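Ticket 439 - width channel flat on some jewelry episodes
Opened by: Ximena Urrutia
Assigned: Brenda Paredes
Project: Novutness, small items set
Status: open

5 January 2021
Pulled the Olivares batch, 70 episodes. 24 of them have finger width stuck at one value the whole way thru. Video fine, pose fine. Training job drops them at load, "constant signal" warning.

Tried so far:
- re-export from raw. Same.
- older converter, the August build. Same 24.
- swapped left/right stream names. No change, put back.
- opened 4 raw files by hand. Flat in raw too, so not the converter.

Brenda: are the bad ones all one task? If its only the thin stuff (hair ties, bangle) maybe the width filter is eating small moves. Threshold in the Lurkau config looks high to me.

Ximena: mixed. Bead bracelets in there as well. Layout same in all of them, red tray with the yellow bands, bracelets and hair ties inside, gray cloth under. Lowered threshold, reran 4, still flat.

Setup for reference:

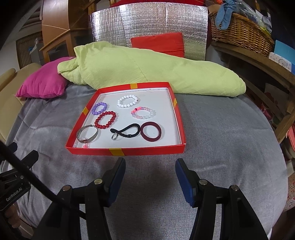
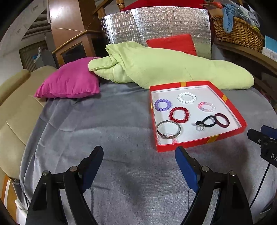
Brenda: ok so filter is out. Next guess is the encoder zero. If the operator skips the open/close before hitting record, width never wakes up. Drallstead had a ticket like that, fix was a full open and close, then wait for the beep.

Ximena: checked the start of the bad ones, no open/close in any I looked at. Good ones have it. Not proof but close. Adding it to the operator sheet, also want a hard stop in the recorder if width hasnt moved.

To do: Brenda to patch recorder. Me, re-record the 24. Dont delete the old ones yet, video is still usable for the labeling poeple.

Contact support | © 2021 Lurkau | Back to top
We use cookies to keep you signed in. Accept / Manage settings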